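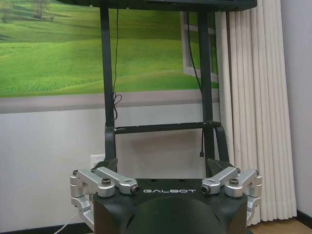 Gripper closes unevenly after it caught a TV cable

Posted by Delali Bonsu

We run a two-finger gripper on an arm at our Nolville site. On Monday it was doing a slow pass near a TV stand and one of the finger linkages hooked a cable hanging off the back of the TV. The arm kept pulling for a second or two before I got to the stop button. The TV rocked but stayed on its mount.

I backed everything off by hand with the power down. No broken parts that I can find, and the bolts on the linkages feel tight. But now when I close the gripper, the left side arrives late. The controller logs a position error at up to 7 cycles in every 50, and then it clears by itself.

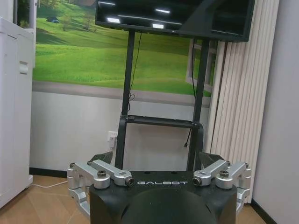

I have re-homed it twice with no change. The force limit was at 63 percent when it happened, and I have since lowered it. Two things I would like to know. Is the late side a calibration problem or is something bent? And why didn't the collision stop trip?

4 people have this problem

Etornam Akpalu

Had the same thing on mine, re-homing fixed it. Try it again with nothing between the fingers.

Yuzhen Wan

Stop cycling it until you have checked the pivots. A sideways pull loads a linkage in a direction it was never meant to take, and a pin can be slightly bent with every bolt still tight.

Power off, lock it out, then move each side slowly through its full travel by hand if your manual allows that. You are feeling for a tight spot. If the left side drags at one point and the right doesn't, it's mechanical and no amount of homing will help. If both feel the same, look at the coupling between the motor and the left side for slip. I had one at Jenotholm that had slipped by a hair, and it gave an error that came and went just like yours.

On the collision stop – a thin cable has a lot of slack. The load builds up gradually, and many setups only look for a sudden jump. Ours is the same. We added a limit on steady pull as well, and set it low for any move near furniture.

Get the cables off that stand or tie them to the posts before you run again. Mark a keep-out zone around the stand in your software too. I'd check the TV mount while you are there.

Delali Bonsu

Thanks Yuzhen. There is a tight spot on the left about halfway closed, so I have taken it out of service and asked for a pivot pin. Cables get tied up this afternoon. Etornam, I did try with the fingers empty, same result.

Olumide Briggs

Did the pin fix it? Ours is doing this now.

Shares: 12 | Comments: 5

Contact us | Copyright Pustulley Community Help | Back to top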